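Grundano Evening Classes
Search courses Search Go

Home Storage for Small Stuff: Notes for Session 3
Flat paper things, and the box they go in
Korkor Bonsu
Reading time: 3 minutes

Hi all! These are the notes from the third session, cleaned up a bit, with the parts I skipped because we ran over (my fault, I got going on drawer dividers again). If you missed it, read the whole thing. If you were there, you can go straight to the homework and the bit on refilling, which we rushed.

So far we've done round things (jars, tape, batteries) and long things (candles, skewers, knitting needles). This time it's flat paper things, meaning cards, packets, sachets, slips, seed envelopes, tea bags in wrappers, the coffee papers we used at the table. Anything thin that slides over its neighbors and ends up in a fan at the bottom of a drawer.

Why flat things are a pain

A jar stays where you put it. A stack of thin paper doesn't, and I think most of us have given up on that by the time we're grown. You square up the pile, put it down nicely, close the drawer, and the next time you open it the top third has slid off toward the back. You square it up again. After a week or so you stop squaring it up, and then something gets tossed on top, and now you've got a layer you can't see.

Laying the pile flat is what gets you into that. Stand the same pile up on its edge against a wall and most of the sliding goes away, and you can flip through it like records in a bin. That's really the whole session right there, but there are some fiddly parts.

The box

You want a clear plastic box with rounded corners and straight-ish sides, open while you work. The ones with the blue latches along the two long sides are fine, and so is anything close to that. I've had people bring shoe boxes and those do work, but you can't see the stack from the side, and seeing the stack from the side is half of why I like this method so much.

A few things I'd look at before you buy:

- Height. Your papers can stick up a little while the box is open, but if you plan to put a lid on, measure the paper standing up. Bring one of your papers to the store! I mean it, put it in your wallet or something.
- The inside walls. Some boxes slope in a lot toward the floor, and a stack standing against a sloped wall leans back. A little lean is okay, even helpful. A big one means the bottom edges kick out.
- Latches that swing down and stay down. If they flop up over the rim every time you reach in, you will hate that box by Friday.
- Molded steps or ridges on the floor. Sometimes handy as a stop, sometimes right where you don't want them.

Please don't spend real money on this. One year a student, a lovely man, told me he and his wife had put $2,589 into bins and racks and a label printer before he ever signed up, and they still couldn't find the spare keys. Use what you have first.

Start with one

I always start with a single paper in an empty corner of the box. It feels silly but it tells you right away which way round the thing should go. Stand it against the short wall, step back, and look at it the way you'd look at it at home, sleepy, one hand on the fridge. Can you tell what it is? With the coffee ones the drawing of the cup and the word COFFEE run along the lower part, and the word is sideways once the paper is upright. I can live with a sideways word. Some of you couldn't, and that's a perfectly good reason to turn yours the long way.
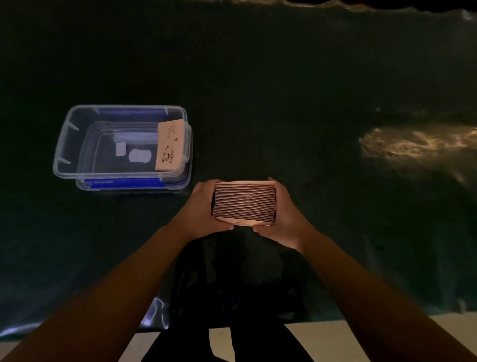
Squaring up the bundle

Okay, hands. This is the part where I talk too fast, so slower this time.

Take a bundle you can hold comfortably in two hands. Not the whole supply, please! People always grab the whole supply. Left hand around one side, right hand over the other, and let the bundle loosen up a little before you tighten it. That sounds backwards, but papers that have been stacked for a long time stick together in clumps, and if you tap a clump into line you're only lining up the clump.

Then tap the long edge on the table, turn the bundle a quarter, and tap the short edge. Turn it back and tap the long edge again. Light taps. If you bang it, the corners get soft and then they never line up for you again. On a glossy tabletop like ours, the bottom edge can skate away from you, so keep the bundle right over the spot and don't push sideways. At home I put a dish towel down.

While you're holding them, check that they all face the same way. You can do this by feel once you've had some practice, but just look. One upside-down paper in the middle of a stack will make a tiny step you can see from the end, and it'll bug you forever (it bugs me forever).

If you've got more than one pile going, keep the waiting pile flat and well off to one side of the box, with a clear bit of table in between. I like the finished stack in the box, the bundle I'm working on in my hands, and the rest over to the right.

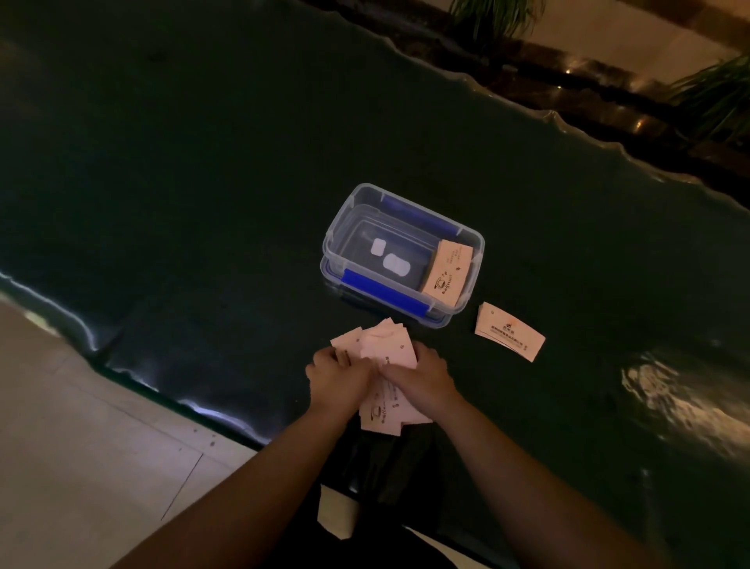

The other thing that slows people down is sorting and squaring at the same time. Don't! Sort first, all of it, into flat piles. It doesn't matter if the piles are ugly. Then go back and square up one pile after another, and you'll fly through it. I've watched folks try to do both at once and they end up holding three papers between their fingers like a magician, looking around for someplace to put them.

Allik, who teaches the pantry course on the other side of the hall, does this the opposite way and squares as she goes. She's fast and I can't argue with her results. If that suits you better, do it her way and don't tell me.

Setting the stack in the box

Lower the bundle in with the long edges already lined up. Touch the bottom edge down first, a little away from the wall, then tip the top over until it rests. Then slide the whole thing back until there's no gap at the bottom. If you drop it in from above, the first few papers catch on the rim and bend.

You have a choice here between the short wall and the long wall. Short wall gives you a tidy block at one end and a nice open floor for everything else. Long wall gives you a wide, shallow row, which is easier to flip through but shows every slip and sag. I'm a short wall person. For the coffee papers I'd go short wall every time, because you only ever take the front one.

Add the next bundle in front of the first. Two hands again, one to hold back what's already there and one to bring in the new lot. And leave some slack. I know a full box looks great, but a box packed tight is a box where you rip the corner off something at six in the morning. You should be able to get two fingers in front of the stack without moving anything. 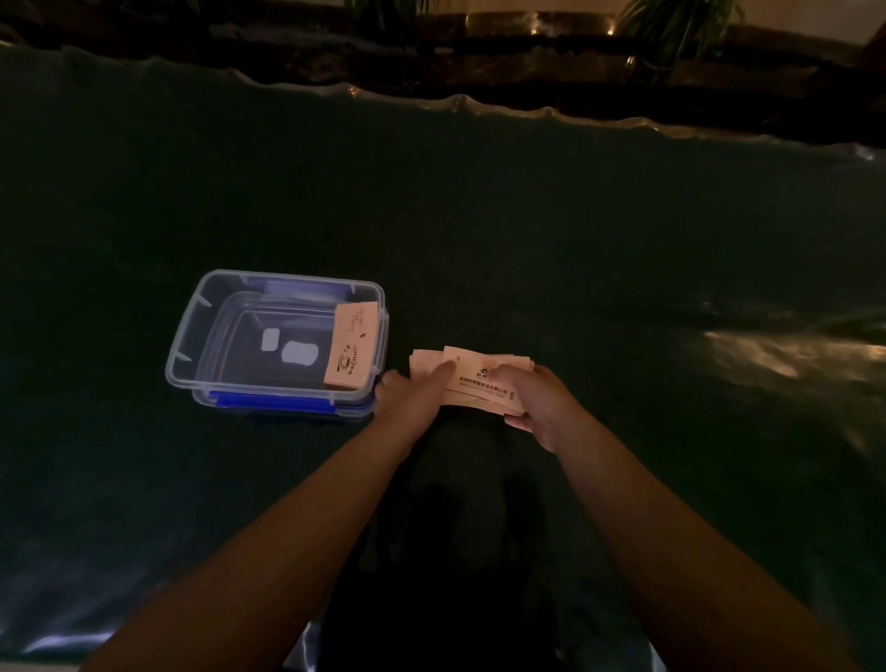 If your stack keeps slumping forward, you've got a few options. A folded piece of cardboard at the foot of it works. So does a small heavy thing, and I've used a jar lid, a bar of soap and (once, for a long time) a doorknob. Or tip the box back a hair by putting something under the front edge when it's on the shelf. Try the cardboard first.

Refilling

We did this in the last few minutes, so most of you were putting coats on. New papers go behind, old ones come forward. Pull the old stack out with both hands, stand the new one against the wall, then put the old one back in front. It takes a few seconds longer than sticking the new ones in front, and it matters for anything that goes stale. For seeds I write the year on the wall side with a grease pencil. For birthday cards, who cares, put them wherever.

Don't mix two sizes in one stack. The small ones sink and vanish. If you must share a box, give each size its own end.

Homework

Pick 2 drawers. For each one, pull out everything flat and made of paper, sort it, and stand up whatever's worth keeping in any box you already own. Bring the box next time, full, as it is. No tidying it up in the parking lot, I will know!

Also bring one flat thing you couldn't decide about. We'll do those together at the Drandholm room, same table, and then start on cords and chargers, so dig out a few of those too.

We use cookies to remember your course choices. Accept Manage settings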